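Beacon walkthrough, Tarnel store, 20th December

Did this one before opening, coffee in hand, so forgive the rambling comments. Same checklist as Lilla in November, with two lines added at the end because of what went wrong there. Last year's sheet said 70 beacons on site. The vendor list from Sundholm says the same, so that's the number I worked from.

## Mounting and housings

- [x] **Ceiling units secure.** Tugged every one I could get to from the short ladder. All solid.
- [ ] **Shelf units secure.** Not a pass. The ones in footwear are held on with double-sided tape and two of them spin if you look at them funny. Screws, please!
- [x] **No cracked covers.** One is scuffed, but it's only cosmetic.
- [ ] **Nothing hanging over an aisle below head height.** The holiday banner by the registers has a beacon clipped to it (why??) and it swings right at forehead level. Move it today.

## Batteries

- [x] **Coin cells stored in a locked drawer.** Yes, and the key was where it should be.
- [ ] **All units above 40 percent.** There are 11 below. Most are near the front doors, where it gets cold, so I wasn't shocked.
- [x] **Battery door screws present.** This one matters a lot to me. Kids can reach the lower shelves and those little cells are nasty if swallowed.
- [ ] **Dead cells taped and in the recycling tub.** In the tub, yes. Taped, no. I taped them myself and left the roll on the lid. 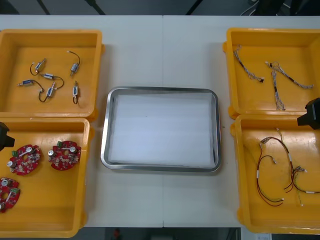
Shahbazi wrote back that the cold spot by the doors eats batteries every winter, and that they'd sooner swap the whole front row in one go than chase single units all season. Fine by me, as long as the swap gets logged.

## Signal and app

- [x] **Welcome message fires once per visit.** I walked in and out like a weirdo for a while and only got the one.
- [x] **Opt-out works.** Switched it off in the app, did a full lap, silence.
- [ ] **Broadcast IDs match the floor map.** Unit 129 thinks it's in kitchenware. It's in luggage. I got a lovely coupon for saucepans while standing next to a suitcase.
- [x] **Privacy sign at both entrances.** Up and readable, though the one on the parking lot side is half behind a wreath.
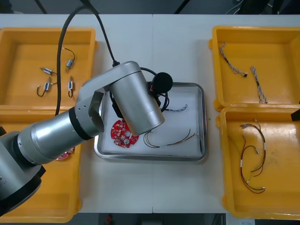 ## New lines after Lilla

- [x] **Default passwords changed.** Tried the factory one on a handful of units and got refused each time, which made my morning.
- [ ] **Ladder log filled in.** Blank since November. I know it's dull, but if somebody falls it's the first thing we'll be asked for.

Still open: tape in footwear, banner, low batteries, unit 129, ladder log. I'd like the banner and the footwear screws done before the weekend crowd. The rest can wait until after the holidays, and I'll bring the spare cells with me when I come back.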